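Procuram-se participantes: estudo sobre o sono em casas partilhadas
Projeto Solley, inscrições até ao fim de fevereiro

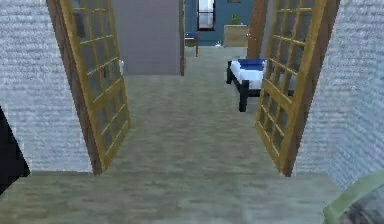
Kristaps Ots escreveu-nos, depois da primeira chamada, que tinha dormido três anos num quarto ao lado da cozinha e que só percebeu como dormia mal quando mudou de casa. Perguntava se uma pessoa assim, que já não vive com outros, ainda pode participar. Pode, sim, mas somente na parte das entrevistas.

O projeto Solley estuda como dormem as pessoas que dividem a casa com outras que não são da sua família: estudantes, trabalhadores por turnos, casais que alugam um quarto. Interessa-nos o barulho, a luz do corredor, as portas com vidro, os horários diferentes e também os acordos que os moradores fazem entre eles, escritos ou não.

Procuramos 40 participantes para o diário do sono. Quem participa deve:
- ter 18 anos ou mais;
- viver com pelo menos duas pessoas, há mais de sete meses;
- compreender bem o português escrito (não é preciso ser falante nativo, eu também não sou);
- não tomar medicamentos para dormir durante o período do estudo.

O diário preenche-se em papel, todas as manhãs, durante 10 semanas. São perguntas curtas e o preenchimento demora cerca de 7 minutos. No fim há uma conversa de uma hora, na nossa sala da rua Partington ou por telefone, conforme a preferência. Pedimos que não mostre o diário aos outros moradores antes desta conversa.

Os participantes que entregarem o diário completo recebem um vale de compras e o reembolso dos transportes. Quem desistir antes recebe uma parte proporcional às semanas feitas. Pode-se desistir em qualquer momento, sem dar explicação.

Se duas pessoas da mesma casa quiserem participar, devem inscrever-se em separado e indicar o nome uma da outra no formulário. Animais em casa não são problema, crianças pequenas também não, mas agradecemos que nos informe.

O formulário pede-se na receção da Pemach, no edifício Kelley, entre as 9h e as 16h, ou por carta dirigida a Huia Bolger, responsável pelas inscrições. Respondemos a todas as pessoas, também às que não forem selecionadas.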